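Handling Glossy Objects at Shared Two-Arm Workcells
Gallery from the Dernholm Manipulation Laboratory

The Dernholm Manipulation Laboratory maintains a written code of practice for all staff and visiting groups who use its two-arm workcells. The code was last revised in February, following a review carried out jointly with our partners at Edorska. It covers the preparation of the table, the handling of fragile items, the position of persons during operation and the keeping of records.

The gallery on this page accompanies Section 5 of the code, which deals with flat and glossy objects such as telephones, tablets and display panels. These objects are easily scratched, reflect overhead light into the cameras and leave very little edge for a gripper to hold. Users are asked to read the section in full before booking a workcell.

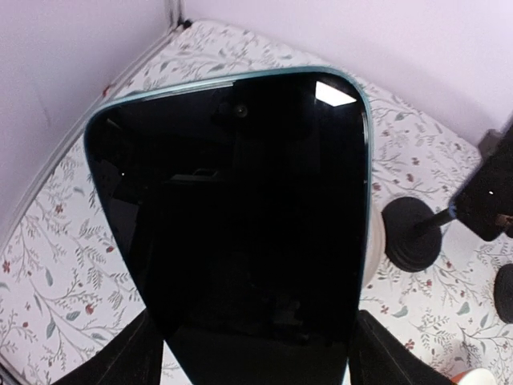

Grip at the lower part of a glossy panel, seen from the wrist. Reflections on the face are to be expected and should be mentioned in the session notes.
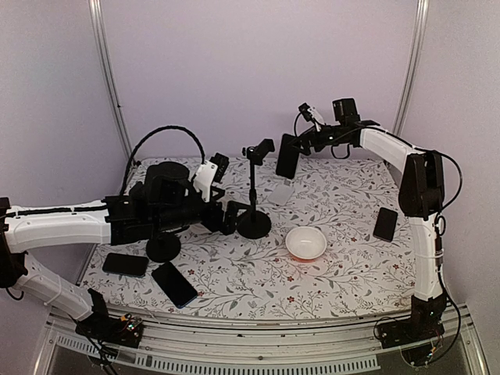 Both arms over the table, with a smartphone held upright by the right gripper beside an empty stand.

Published by the Rarka Office for Laboratory Practice, Dernholm
Filed under: Workcells, Code of Practice, Section 5

Points of practice

Gripping. Flat objects are to be held on opposite sides, with both fingers in full contact before the object is lifted. The closing force is set at the start of each session and must not be altered while an object is in the gripper. Where a telephone is to be placed in a stand, the approach should be slow enough for the operator to stop the arm by hand control at any point.

Table covering. A cloth covering is permitted and is preferred for glass-fronted items. It must lie flat, and it must be changed if it shows a tear or a pulled thread. Patterned cloths may be used, provided that the pattern is named in the record.

Spare objects. Items waiting their turn may remain on the table if they lie flat. They should be entered in the record before the first movement, and again if any of them is shifted during the session.

Two arms in one space. Only one arm may approach a stand or holder at a time. The other arm is to be kept clear of its path — this applies equally when the second arm is idle.

Cables. Loops must be long enough for the full reach of the arm and must be checked by moving each joint through its range at low speed.

Persons. No one may reach into the workcell while either arm is powered. The operator remains within reach of the stop control for the whole session, and a session may not exceed 30 minutes without a break.

Records. Each session is entered under its own number in the Mtshali register, together with the name of the operator and any damage to objects. Damage to a screen or a battery must be reported on the same day, using Form 669. Damaged batteries are not to be left in the laboratory overnight.

Printed copies of the code are held in Room 1024, where questions on Section 5 may also be raised on Tuesday afternoons.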